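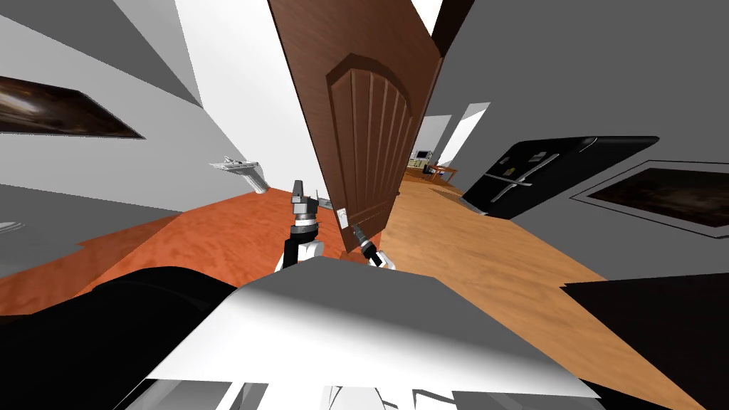

From the Nillolero reference pages. Last revised 18 June 2023.

Visser is a simulation kit for two-armed household robots, sold by the software firm Uvach. It lets a buyer try out door and hallway tasks in a computer-rendered house before running them on a real machine. The kit comes with 20 house layouts and 1,000 recorded practice runs. Both arms can be driven by hand or by the buyer's own control program.

Door work makes up the largest part of the kit. Users can change the weight of a door, the stiffness of its handle and the angle at which it starts. The view can be tilted as well — a setting meant for testing how a program copes with a badly levelled camera. 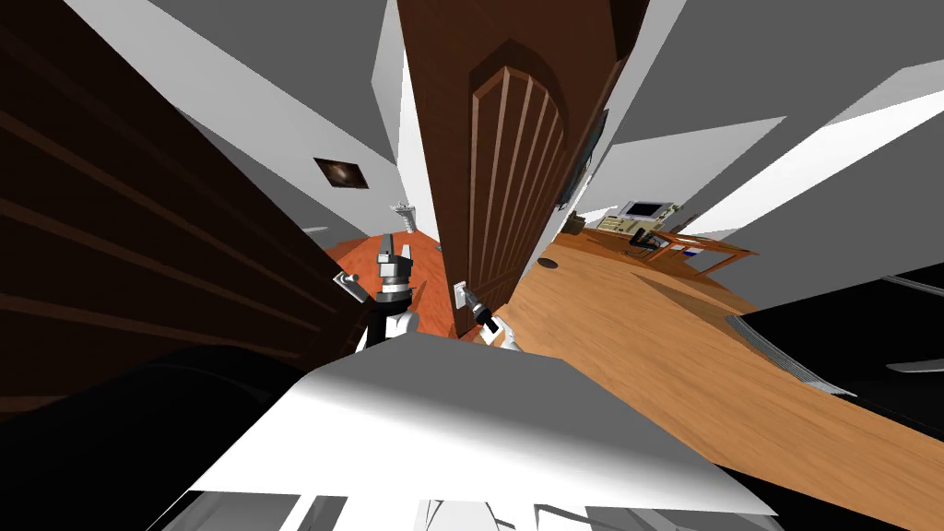 Versions and licence

Version 2 came out in May and added furnished rooms beyond the doorways. A single licence costs 2,000 euros and covers one site. Schools in Drurham were given a cheaper teaching edition, which has the same layouts but leaves out the recorded runs. Updates are free for the life of the licence — support by telephone is charged separately.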